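Cleaning a worktable: which tips hold up

Every spring the same advice about worktables comes back around, usually with vinegar in it. I have a painted bench in the garage and a laminate table in the sewing room, and over the years I've tried most of what gets passed along. A lot of it is a waste of a Tuesday night.

Vinegar first. It will take off hard water spots. It won't do a thing for grease that dish soap wouldn't do faster, and on a waxed top it can leave a dull patch you'll be looking at until December. Use warm water and a squirt of soap, then wipe again with plain water. The second wipe is the one people skip, and then they complain the table feels sticky.

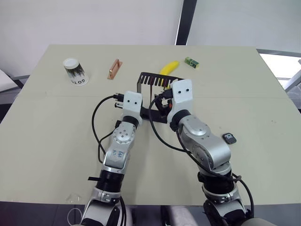 Seams are another matter. If your top is made of two panels, crumbs and sawdust pack into the joint, and I've read that you should blow them out with canned air. All that did for me was move the dirt to the floor. An old toothbrush, dry, run along the line once a week, works fine. Don't flood it. Water in a seam swells the edges and then you have a ridge for good.

Toothpaste for ink marks? I doubt it. It's a mild abrasive, so you're sanding the finish off along with the ink. Antigoni Tsolakis, who taught the refinishing class I took in Notham, used rubbing alcohol on a cotton swab and tested it underneath the table first. I've stuck with that.

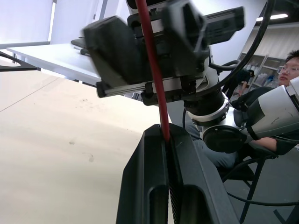

Reading time: 2 min
744 views

Baking soda paste gets credit for lifting coffee rings. On my laminate it did lift one, after three tries. On the painted bench it took the paint.

As for "miracle" erasers, they're very fine sandpaper, whatever the package says. Fine on a scuffed white wall if you go easy. Keep them away from anything glossy.
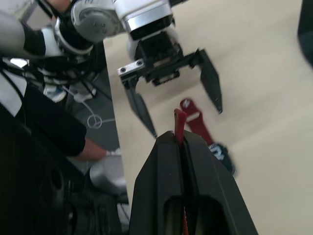
If the top is truly shot, sand it with 100 grit, wipe off the dust and repaint. Give the paint longer to harden than the can says. I put a vise back on mine the next morning and the outline is still there.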